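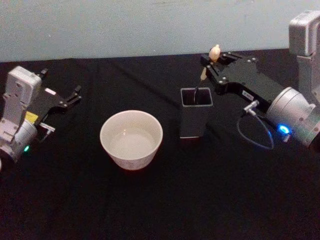
*Gekero two-arm bench with the bowl and the black holder between the grippers.*

# Gekero Bench Kit for Liquid-Side Tool Handling

Gekero is a bench kit for studying how two arms share a task near an open bowl of water. It covers the fixtures, the cloth, the episode format and the reference policy. Arms and grippers are not included. The kit was developed at Zereo by Anselmo Rivas and Chun-yin Tsai for work on contact timing, and is sold in the form used for the results below.

## What it is for

Most two-arm test sets use rigid objects that stay where they are put. Water in a bowl moves when the bowl is bumped, when a tool enters too fast, and when the table shakes. A policy can place a tool within tolerance and still fail on the liquid side. Gekero scores both.

The task family has one fixed rule: one arm works with the slender tool and its holder, and the other arm steadies or moves the bowl when needed. Roles may be swapped between sessions but not within an episode.

## Method

The reference policy predicts short chunks of motion for both arms. A separate head predicts the time to next contact. When the predicted contact is near, the chunk is cut short and the policy replans. Away from contact, full chunks are run.

The contact head is trained on the same demonstrations as the motion head. Labels come from gripper current and joint torque, with a manual pass by Wai-kit Hsieh to remove false triggers caused by cable drag. No force sensor is needed at the fingertips.

The training set supplied with the kit holds 4000 demonstrations. All were recorded by teleoperation on one bench. Holder position, bowl position and fill level were changed between blocks.

## Results

Three policies were compared on the same arms:

- **Fixed chunk.** Full chunks at all times, no contact head.
- **Short chunk.** Replanning at every short interval, no contact head.
- **Contact-cut chunk.** The Gekero reference policy.

The fixed-chunk policy moved smoothly in free space but often met the holder rim when inserting the tool. The short-chunk policy cleared the rim more often and was slower, with small reversals that carried into the bowl when the arm was close to it. The contact-cut policy matched the short-chunk policy on insertion and spilled less. Its remaining failures were mostly bad grasps made early in the episode, which the contact head does not correct.

Evaluation used 14 holder placements, of which 6 were absent from training. The ranking of the three policies was the same on the unseen placements. Tien-fu Yeh repeated the evaluation on a second bench with a different table height and found the same order, with a wider gap on spills.

Two limits should be noted. The contact head was not tested with liquids thicker than water. Clear holders were tried briefly and gave poor depth estimates; they are not supported.

## Kit contents

| Item | Notes |
|---|---|
| Holder | Black, rectangular, open top |
| Bowl | White ceramic, round |
| Tool | Slender, sized for parallel grippers |
| Table cover | Black cloth, matte |
| Episode data | Both arms, joint states, gripper current |
| Reference policy | Weights, training code, scoring script |

Replacement bowls are sold singly. Glaze and pattern vary by batch, and the supplied weights tolerate this.

## Bench requirements

- Two arms mounted facing each other, with overlapping reach at the center of the table
- Parallel grippers that report motor current
- One head-height camera with both grippers in view
- A plain wall or screen behind the table
- Even lighting; strong glints on the water degrade bowl tracking

Pull the cloth flat before calibration. Small wrinkles are acceptable. Folds under the holder are not, as they tilt the opening and bias the insertion score. Route gripper cables with enough slack for full wrist rotation, then check that the loop clears the bowl at the lowest working height.

## Software

The runtime uses the Gostance control layer, release 9 or later. Earlier releases do not expose the chunk-cut signal. Logs can be exported to the Zalewska episode format for use with other training code. The exporter is maintained by Cheng-en Fang.

## Ordering

Kits ship assembled except for the table cover. The next production run is planned for January. Include the arm model, gripper model and mounting distance with each order so that the correct calibration file can be supplied.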